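Documenting scene resets for simulated tabletop trials

Posted 28 December 2018 in Standards and Good Practice

Our laboratory is preparing a written procedure for manipulation trials conducted in a simulated household room. Two reviewers have asked how the starting state of each trial should be recorded. At present we store only the random seed. Is this regarded as sufficient, and should the room without objects be archived separately?

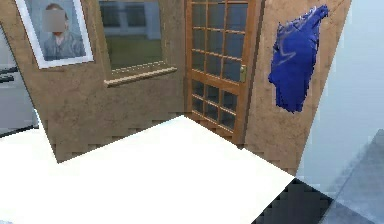
The procedure will apply to 305 trials, run in batches of 30, and must be usable by partner sites that do not have our version of the software.

Answer 1 (accepted)

A seed alone is not sufficient. It reproduces a layout only under the same software build, and partner sites will not share yours. The Stamska group's internal procedure, which we follow, requires the pose of every object to be written out before the first command is issued, together with the physics time step and the build number. The room should be kept as a separate, versioned file. Changes to walls, doors or lighting then receive their own entry – they should never be folded into a trial record.

Objects that begin a trial on their side, such as a drinking glass, must be logged in that pose and left uncorrected.
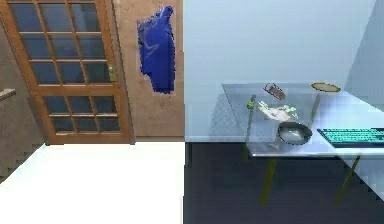

Who should approve a change to the room file?
The person responsible for the trial protocol, in writing, before the next batch begins.

Answer 2

We use Dralteo for this and it saves everything by default. I would just keep the seed and the log. Retention with us is 12 months.

Answer 3

Agree with the first answer. Please also state the units. We received files from Navarrete in June with angles in degrees and had to repeat a batch.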